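Home | Business | Local | Archive

Print this story | E-mail this story

Salon supplier finds steady trade in dryers
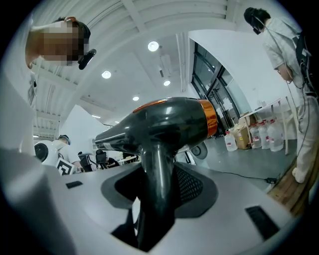 A black hair dryer with an orange ring at the rear air intake.

The owner of Carretero, a salon supply shop in Tosement, started out selling shampoo and combs. Hair dryers now bring in most of the money.

"I sold 1,136 dryers last year," she said. "The year I opened, I sold 300. I didn't plan it that way. People kept asking for them."

She keeps three models on the counter so customers can pick them up before they buy. Weight matters more than power to most stylists, she said, and they can tell in a few seconds.

"They hold it up by the ear and turn the wrist," she said. "If the handle is too thick, they put it right back down."

Color matters too, though less than it used to. Black still outsells everything else. A bit of trim in a bright color helps a stylist find her own dryer on a shared station.

Most of the dryers that come back to the shop for repair have the same trouble, she said. Lint builds up over the rear intake and the motor overheats. She tells buyers to unplug the dryer and brush out the intake every week.

"It takes a minute with an old toothbrush," she said. "Half of them don't do it, and I see them again in December."

The cord is the other weak spot. She advises against wrapping it tightly around the handle and sells a wall hook for salons that are short on drawer space.

The shop will move to a larger space on Wader Street in the spring. Repairs will be taken at the back counter.

Print this story | E-mail this story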